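Gosolard Button door alarm: four months with a very loud coin

After the second break-in on our street the deputy who took the report stood on my porch, looked at the back door, looked at me, and asked whether I had considered an alarm. He was polite about it. I bought the Gosolard Button that same evening, in April, while the chair was still wedged under the knob.

The Button is a battery alarm for people who don't want a monthly bill. You get two door sensors, a hub that plugs into the wall, and a puck with a panic switch in the middle, from which I suppose the whole thing takes its name. It cost me 90 dollars. The Wallin kit my brother-in-law swears by costs a good deal more and wants a subscription on top, and he still got his bike stolen, though to be fair it was leaning against the alarm sign.

Setup is supposed to take 7 minutes. Mine took 27, most of it spent with the adhesive strips, which stick instantly and forever to whatever they touch first. In my case that was my sleeve. 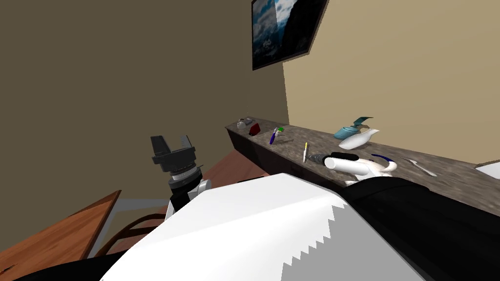 Once it's on the door, the sensor does its one job well. Open the door while the system is armed and you have 30 seconds to punch in a code before the siren goes. You can't change that number. It is plenty of time for a calm adult with empty hands, and a little short for someone carrying groceries who has picked a code based on a birthday he doesn't remember.

The siren itself is terrific. I set it off by accident on the second night and my neighbor Aivar Kairys was in my yard with a rake before I found the hub. He has since been given the code. I recommend a neighbor like that over any product in this category, but they don't ship.

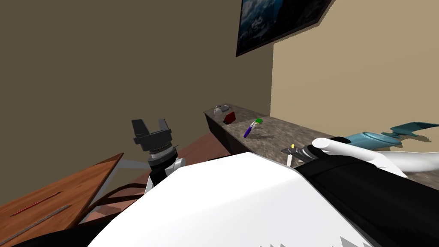 The app is where the savings were made. It sends a notice each time a door opens, and words every one of them as "Entry event detected," whether it's a burglar or me taking out the recycling. There is a log, which you can scroll but not search. When I wanted to know if the back door had been opened during a weekend away, I had to thumb past a whole week of my own comings and goings – a humbling document, mostly about the fridge in the garage.

Range is fair. The sensor on the side gate dropped off twice until I moved the hub to the hallway, and it has behaved since.

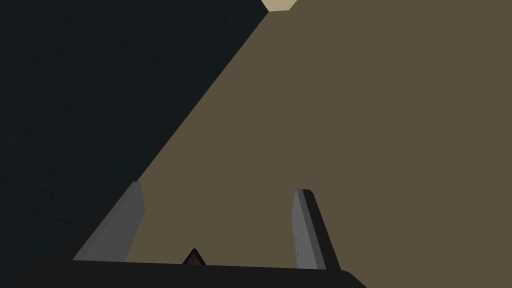 Batteries are the small flat kind and the first set is still going. Customer service answered my one email in two days, with a link to the page I had mentioned in my email.

Would I buy it again? For an apartment or a small house, yes. If you have a detached garage or a long driveway, look at the Brarkau instead, which has a better antenna and lets you set the delay yourself. Four stars. One off for the app, and my sleeve would like it known that the adhesive remover is sold separately.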